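ok a few people asked how the small business loan thing went so I'm doing a thread, get a coffee

Background for the new folks: I make fresh pasta under the name Pradonetti. Two farmers markets, a handful of restaurants, one very tired sheeter. I wanted a second sheeter and a proper drying cabinet, and I didn't have 20 grand sitting in a drawer.

My bank offered me a credit card. Thanks!

So I went to Vasseur, the community lender downtown. They do equipment loans for food and craft people, and you can apply with under three years of tax returns (I had two, plus one year that was mostly me selling ravioli to my cousins).

The application is 8 pages. The first seven are fine. Page 8 is a month-by-month cash flow forecast and I looked at it for an entire weekend like it was going to fill itself in.

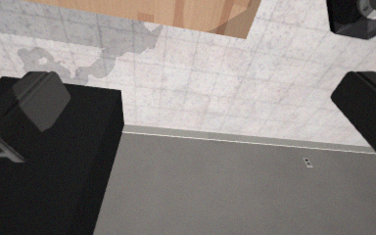
What got me unstuck was Kinga Fülöp, who runs the Tuesday night help desk there. She had me write down what I really sold each week last May, nothing fancy, and build everything from that. Slow months included. She was very firm about the slow months.

She also caught that I'd left out delivery costs completely. Completely! That was 300 bucks a month I'd been pretending was gas money.

Fees, because everyone DMs me about fees: I paid $2,000 of my own toward the equipment and they financed the rest. The application itself was free. Ask about early payoff before you sign, mine has no penalty but a friend's did (different lender).

Annunziata Bortolotti from the bakery next to my market stall is applying now for a deck oven and she's already further along than I was at this stage, very rude of her

Sheeter is ordered. Cabinet is waiting on an electrician, who is waiting on a part, you know how it goes.

If you're stuck on the forecast page, reply with what you make and I'll send you my blank spreadsheet. It's ugly but the formulas work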